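Purnine Robotics Club - Questions We Get a Lot

I run the simulation side of the club, so I get most of the emails. I've put the usual ones here with my answers. If yours isn't covered, write to the club address and I'll get back to you, usually on a Sunday.

What do you do all semester?

We teach a simulated gripper to pick up lumpy, awkward objects. That's pretty much it! Each team gets the same set of shapes, writes its own grasp planner, and in the spring we run everybody's code against shapes they haven't seen before (this is the Bunting Round, and people get very worked up over it).

Do I need to know how to code?

A little Python helps. If you can write a loop and read an error message without closing the laptop, you're fine. We spend the first 2 meetings getting everyone set up, and I'd much rather you came to those with questions than stayed home worrying.

Is there a real robot?

In our half of the club, no. The Fevier team works with hardware and meets down the hall. You can belong to both, and a few people do, but pick one for your first semester - the deadlines land in the same week and it gets ugly.

What software do you use?

Cumaleo, our own wrapper around a physics engine. Students who have since graduated wrote most of it, so the comments are a bit of a time capsule. It runs on a plain laptop. Big batches go to the lab machines overnight, and you sign up for those on the sheet by the door.

How big are the teams?

Up to four people. You can come with friends or let me match you up. Solo entries are allowed too, but you still have to write the report, all of it, by yourself.

How is the Bunting Round scored?

Each planner gets 800 attempts spread over the hidden shapes. A grasp counts if the object is lifted and still held 10 seconds later. Last year's winner held on to 96 percent, and yes, I have looked through that code for a bug, and no, I didn't find one.

Why are the shapes so weird?

On purpose! A cube tells you almost nothing about a planner. I want knobs, folds and bits that stick out sideways, so your code has to choose where to grab and can't just close on the middle. The meshes are coarse too, with stair-stepped edges, which keeps the collision checks quick. A planner that trusts every tiny surface angle will have a bad evening.

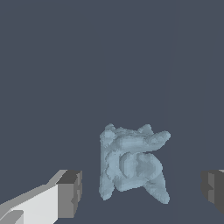 One member wrote in to say that the lumpy shapes were what finally made contact normals click, and that beginners should get them in week one, before anyone touches a sphere. I'm coming around to that, so the fall schedule may change a little.

Can I submit my own shape?

Please do. Send a closed mesh with no holes in it, and try a grasp or two on it yourself first. Anything that is physically impossible to hold gets sent back with a short, grumpy note from me.

What does it cost?

Nothing. Bring a laptop if you have one. If you don't, tell me ahead of time and I'll save you a seat at a lab machine.

Can I join in the middle of the year?

Sure, up until the hidden shapes are locked in March. After that you're welcome to sit in with a team, but you can't be on the score sheet until fall.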